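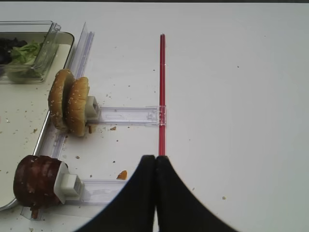 Jkessel_22
Question on cut greens at the cold station. We switched from whole heads to pre-cut mix in April and I'm trying to write a hold procedure that the line will follow. The greens stay in clear plastic hinged-lid containers, green lettuce and a dark purple leaf together, and the container sits in a shallow rectangular metal tray on the white table with the lid standing open. The tray is the part I'm asking about. One side of the kitchen says the metal under the container helps hold temperature, the other side says it does nothing unless there is ice in it. Target is 41 F or below. What are you all doing?

trurkow
Cut leafy greens are a TCS food, so 41 or below is correct. A shallow tray at room temperature does nothing for you. Plastic is a poor conductor and there is air between the leaves. If you want the tray to work, fill it with ice and water up to the product level. Dry cubes touch the container at a few points only.

Jkessel_22
Level of the product is the problem. The tray is shallow.

Ismail_prep
Then go deeper on the pan or go smaller on the container. Or skip cold holding and use time as a control. Our county lets us pull at 41, mark the time, and discard at four hours. Written procedure has to be on site. Check yours, ours wanted to see it before we started.

trurkow
Four hours on open greens is legal and the product is bad by then. Purple leaf goes limp before the green does, and you end up picking through it.

Ismail_prep
Depends on volume. We turn a container in under an hour at lunch. Time control is there for the slow end of the shift.

lodurent
Disagree with both of you on the lid. Standing open is most of the loss. I logged a closed container and an open one side by side on a Wednesday, same mix, same reach-in, both pulled at 38. After 18 minutes the open one read 47 in the top layer and the closed one read 42. Probe was a Kiteo thermocouple, checked in ice water first.

trurkow
Top layer by how much? Probing leaves mostly gives you air temperature. Pack the tip between folded leaves and wait for it to settle.

lodurent
Folded leaves, one inch down, waited for a stable reading both times.

trurkow
One run each?

lodurent
3 runs. I posted the middle one.

trurkow
Fine. I'd still want to know the airflow over that table.

Jkessel_22
There is a supply vent above ours. I can redirect it.

J. Evangelista
Janaína Evangelista, I do plan review for a small caterer group. Two things missing here. Crumbs on the work surface get into an open container, so wipe down between orders and close the lid when the surface is being wiped. And write the discard time on the container, because trays get swapped. We put out roughly 2,000 salads a month this way.

Ismail_prep
Label on the container, agreed. Lids get swapped too.

Jkessel_22
Going with smaller containers, lid closed between orders, deeper pan with ice water. Will log it for a week and post the readings.

lodurent
Post the room temperature with them.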